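Council seeks answers on Jesham care home contract

Jesham Town Council has asked for an independent review of the contract awarded last November for an extension to the Moulin residential care home, after members learned that the work had been assigned without a competitive call for bids.

The request was approved at a council session that ran well past its scheduled close. It covers the award itself, the terms agreed with the contractor, Fimbridge, and the advice given to council officers before the contract was signed.

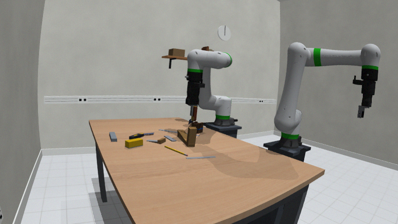

Solène Ferrand
Local Government Correspondent

Under the contract, Fimbridge is to design, build and equip a new wing with 80 beds on land beside the existing home. The council has also reserved 30 of those beds for residents moving out of hospital wards in Pletham, where families have complained of long waits for a permanent place.

Opposition members said they were told of the award only after it had been signed. They have asked for the release of all letters between the council and the contractor, along with the minutes of any meeting at which other suppliers were discussed.

In a written statement, the council's administration said that the direct award was lawful and had been made on grounds of urgency. It said that the waiting list for residential care had grown faster than expected and that a full bidding process would have delayed the first admissions by more than a year. The statement did not say whether other companies had been approached.

Fimbridge said it would cooperate fully with the review. The company added that site preparation was continuing and that it had received no instruction to stop.

A petition calling for the contract to be published in full has gathered 3000 signatures from residents of Jesham and Pletham. Its organizers say they support the new wing but want to know how the price was reached – and what penalties apply if the building is handed over late.
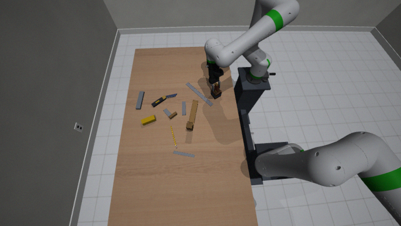

Two robot arms stand beside a long table.

Staff representatives have raised a separate concern. The council's own staffing plan calls for 42 additional nurses and care workers before the wing can open, and recruitment has not yet begun. The administration said that posts would be advertised once the building schedule was confirmed.

The reviewer will be chosen from outside the district and will report to the full council. The findings are to be made public, although sections dealing with commercial terms may be withheld on legal advice. Members rejected a proposal to suspend payments to the contractor while the review is carried out.

The terms of reference are open for public comment and may be consulted at the council offices in Jesham. Written comments from residents of both towns will be accepted.

Published Jan 11, 2022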